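Section 3: Working alongside the folding station

This section is for the people at the Bainbridge bench, where the Drosholm folding station now does the wraps and inserts that used to be done by hand. Maintenance staff should also read Section 2, which covers mounting, power and the guard rail.

Your job title has not changed. What you do between the first tea and the second has, and most of this section is about that.

Before the shift

1. Check that the stop button on the left-hand post is out and that nothing has been hung on it. It is a very good height for a coat. It is not a coat hook.

2. Wipe the table with the dry cloth. Do not use spray polish. Polished tables look lovely, and the paper slides off them.

3. Load the tray with up to 124 sheets, squared at the near edge. The tray will hold more if you push. The feeder will then pick two at a time and fold them both with great confidence.

4. Choose the job on the panel. Jobs are listed by the name given to them at Kavcombe, so the ordinary gift wrap is called FUMIER 2 and the insert card is called FUMIER 3. We have asked for better names.

5. Press Home and wait until both arms have stopped moving. They pause once on the way. That is not stopping.

CAUTION: Keep hands, sleeves, lanyards and biscuits behind the yellow line while the green lamp is lit. The arms move slowly, which tempts people to reach in and help. Do not help.

During the shift

6. Take the first fold of every job off the table yourself and lay it against the sample card. If the corners match, press Accept. If they don't, press Repeat and use a fresh sheet.

7. Stay within sight of the station for the first ten folds. After that you may turn to the packing bench, provided you can still hear the bleep.

8. When the station bleeps once, it wants paper. When it bleeps twice, it is unsure about a fold and wants you. It will wait as long as it takes, a quality not everyone on the bench has shown in return.

9. Write any double bleep in the book, with the job name and the colour of the paper. "It did it again" is not an entry.

Note: The old hand count of 400 pieces a shift no longer applies to anybody. Supervisors will ask about rejects and stoppages, and the sheet on the wall has been reprinted to match. If someone quotes the old count at you, refer them to the sheet.

Note: Hand folding has not gone away. Tissue, foil and anything with a ribbon slot still go to the side table, and every member of the bench takes a turn there each week so that the knack isn't lost. Saturday orders are all folded by hand until the weekend cover has been trained.

Judging a half-made fold
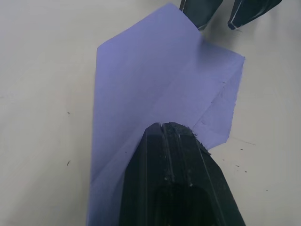 Knowing when to leave a fold alone is the skill this job now asks for, and people who folded by hand for years find it the hardest. A sheet in progress rarely looks like the sample card. Lavender paper with a crease running across its middle and the right-hand part lifted a little, casting its soft shadow on the table, will make any experienced folder itch to press it flat. Leave it be while the green lamp is lit. Work through the steps below only after a double bleep.

10. Press Pause and wait for the amber lamp.

11. Look at the creases. A crease in the wrong place can't be argued with, so the sheet goes in the scrap bin. A flap that is merely lifted can stay.

12. Look at the fingertips. Scuffing is ordinary wear. If the material has become rough or frayed near the tip, try a scrap sheet under it, and report the finger to maintenance if the paper snags or marks.

13. Brush any specks off the tabletop, away from the paper. Small bits of debris can print through thin stock, and the customer will notice them before we do.

14. Step back behind the line and press Resume.

CAUTION: Never trim a frayed fingertip with the bench scissors. The fingers are replaced in pairs, and the scissors belong to the side table, where they are missed.

If the station bleeps twice again on the same sheet, press Stop, scrap the sheet and carry on from step 5. After three scrapped sheets in a row, move the job to the side table and call maintenance. Fold by hand until they arrive.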